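### 4.2 칸막이 쟁반은 정말 정리를 돕는가

칸이 나뉜 쟁반이 소모품 정리에 유리하다는 주장은 이 분야에서 거의 검증 없이 되풀이되어 왔다. Trondgate 지침은 "품목당 한 칸"을 원칙으로 제시하고, Hrubý 분류표 역시 칸의 수를 정돈도의 대리 지표로 쓴다. 우리는 두 전제 모두에 회의적이다. 칸의 수는 물건을 담는 그릇의 속성이며, 그 안에 담긴 물건의 상태를 직접 말해 주지 않는다.

Muvoreo 자료에는 휴게 공간용 쟁반의 배치 기록 3,730건이 들어 있다. 중복 기록과 품목명이 빠진 기록을 제외하고 3,499건을 분석에 사용하였다. 기록자는 각 칸을 '정렬', '혼합', '빈 칸' 가운데 하나로 표시하였는데, 이 구분이 얼마나 안정적인지부터가 문제이다. 같은 쟁반을 두 기록자가 따로 판정한 표본에서 일치율은 71%에 그쳤다. 이 정도의 일치율로 칸막이의 효과를 논하는 것은 성급하다. 특히 불일치는 작은 봉지류가 담긴 칸에 몰려 있었으며, 길쭉한 품목이 담긴 칸에서는 판정이 갈리는 일이 드물었다.

이 차이는 기록자의 숙련도보다 품목의 형태와 더 관련이 있어 보인다. 가늘고 긴 개별 포장품은 한 방향으로 눕히기만 해도 정렬된 인상을 준다. 반면 작은 봉지는 눕거나 선 채로 서로 겹치며, 칸의 벽은 봉지가 옆으로 넘어가는 것을 막을 뿐 방향까지 잡아 주지는 못한다. 그림 3의 쟁반에서도 길쭉한 품목은 대체로 나란하지만, 흰색과 노란색이 섞인 작은 봉지들은 한 칸 안에서 무더기를 이룬다.

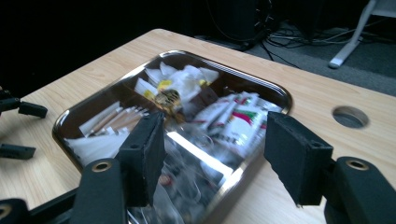
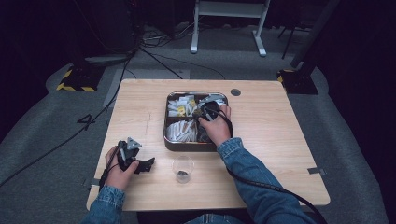

**그림 3.** 밝은색 나무 탁자 위의 칸막이 쟁반. 작은 봉지와 길쭉한 품목이 서로 다른 칸에 담겨 있다.

그렇다면 '품목당 한 칸'이라는 원칙은 무엇을 보장하는가. Prutberg 방식의 옹호자들은 품목을 찾는 시간이 줄어든다고 답하지만, 그 근거가 된 비교에서는 칸이 없는 쟁반에 더 많은 종류의 품목을 담았다. 칸막이의 효과와 품목 수의 효과가 분리되지 않은 것이다. 우리 자료도 이 점에서 자유롭지 않다. 품목 구성은 장소마다 달랐고, 보충 시점은 기록되지 않았다. 오전에 채운 쟁반과 오후 늦게까지 쓰인 쟁반이 같은 항목으로 집계되었을 가능성이 있다.

판정 기준을 품목의 방향과 겹침으로 나누어 다시 적용하면 일치율이 오를 수는 있다. 다만 겹침은 보는 각도에 따라 달라지고, 봉지의 광택 때문에 경계가 흐려지기도 한다. 이러한 이유로 이하의 분석에서는 정돈도 점수를 칸 단위로 합산하지 않고 품목군별로 따로 보고한다. 봉지류의 점수는 참고값으로만 제시하며, 장소 간 순위를 매기는 데에는 사용하지 않는다.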